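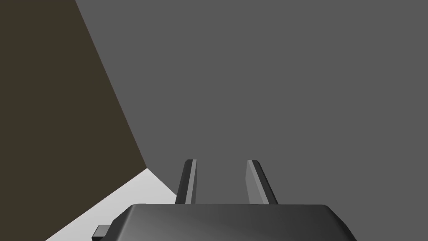 4.2 Naming of dark neutral colors

Respondents in the Holloway survey had far more difficulty naming dark neutral colors than naming saturated ones. Each of the 71 respondents was asked to name flat color chips shown one at a time against white, and the terms were recorded exactly as spoken. Agreement was high for red, yellow and blue. It fell sharply once a chip was darker than a middle gray, where "charcoal," "slate," "soft black" and "dark gray" were used for the same chip. Wan and Cuesta met the same problem in their earlier work with house paint, and argued that chips remove the cues by which people decide that a surface is gray at all. On a solid object the eye is given more to work with. The wide housing in Figure 4 is a dark charcoal gray, yet its top runs from a lighter, slightly glossy band to nearly black tones at the beveled corners, and a viewer will readily give the whole part a single color name. A chip matched to one of those corners would, on our results, be just as likely to be called black.

The terms themselves were not evenly spread among respondents. Those who had worked in printing or textiles used a larger vocabulary and changed their answers less often when a chip was repeated. Respondents without such a background tended to settle on one word early in the session and to keep it, adding "light" or "dark" as needed.
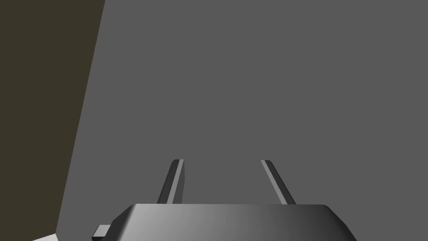 A second difficulty concerns browns with a green cast. Sangkhawat treats these as a separate group, on the grounds that speakers reach for names of objects — olive, moss, mud — before they reach for a basic color term. Our material supports this only in part. Of the 13 chips in the group, seven were given a basic term by most respondents, usually "brown," and object names were largely confined to the remaining six. It may be that the chips used by Sangkhawat were greener than ours; the Pitetti set from which both were drawn has been reprinted, and the two printings have not been compared.

Order of presentation also had an effect. A brown chip shown directly after a gray one was more often described as "warm" or "reddish" than the same chip shown after a green. Sessions held in January used a fixed order, and the responses from those sessions have been kept apart in the tables. They are included in the totals only where the preceding chip was white or a middle gray. Meesuk's coding scheme was applied throughout, with compound terms such as "gray-brown" entered under the second word.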